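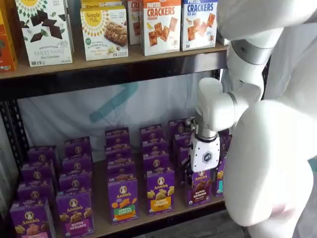
*上层是薄脆和饼干，下层归紫盒子*

# Clelero 零食架整理小记

2024年5月16日

从去年十月起，我就一直念叨着要把这组零食架好好理一遍，结果拖到现在才动手（说出来自己都不好意思）。Clelero 是我们在 Trillville 的一间小小的零食角，地方不大，来的人倒是很杂，有赶着去接孩子的，有下班顺路拐进来的，也有专门来看看有没有新口味、看完又空着手走的，都欢迎！架子是黑色金属框配浅色木头层板，当初从 Tirkus 那边搬来，我和它磨合了好一阵子，才算摸清哪一层该放什么。

上层我喜欢排得松一点，让大多数盒子都露出脸来。Simple Mills 的白盒子放在靠左的位置，黄色的小太阳标志很好认，Sweet Thins 是薄荷巧克力味的，旁边是杏仁粉做的能量棒。再往右就是 Pretzel Crackers，切达奶酪味的是橙色顶，海盐味的是蓝色顶，两种挨在一起，颜色一暖一冷，我自己看着特别舒服。海盐味我会推荐给第一次买的人，配汤、配奶酪都行，切达味嘛，适合一边看电视一边不知不觉吃掉半盒。

下层就全部留给 Annie's 了。紫色的盒子单独一只看还好，成片摆开来真是热闹。我的习惯是先把盒子拿出来，在平整的台面上摊开，看一看边角有没有压坏，再一只一只往回放。这一步急不得，我给自己留了60分钟，还泡了一壶茶。
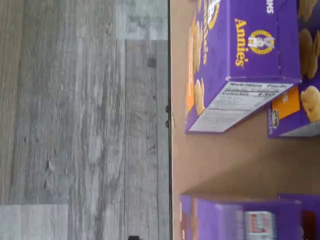 盒子横着放的时候，兔子标志也跟着躺倒了，所以放回架子时要记得把它们扶正。我总觉得小兔子站直了，整层架子才算有精神。孩子们找东西也不看字，就认那只兔子，隔着老远就能指出来。日期近的照例往前放，新到的往后排，从前到后一只挨一只立着，拿走前面的，后面的再往前挪一挪就好。

口味也尽量分开来排：有兔子形状的 Bunny Grahams，也有 Hidden Veggies。两种都是紫盒子，远看差不多，以前混在一起的时候，我自己都拿错过，回家拆开才发现，只好将错就错吃完了。
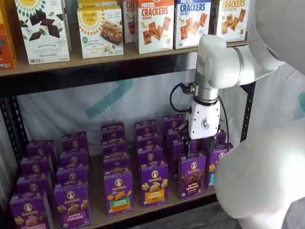

Bălan 留言说，她家孩子每次都直奔紫盒子，大人想拿一盒海盐味的还得排在后面，能不能把咸的也往下挪一层，省得她踮脚。

这个主意我想了一晚上，觉得很有道理。下回补货时，我打算在下层给海盐味腾出一排，先试2个星期，看看大家顺不顺手。要是您也有想换位置的东西，下次来的时候跟我说一声，或者写张小纸条压在收银台的玻璃罐下面，我每天关门前都会看的。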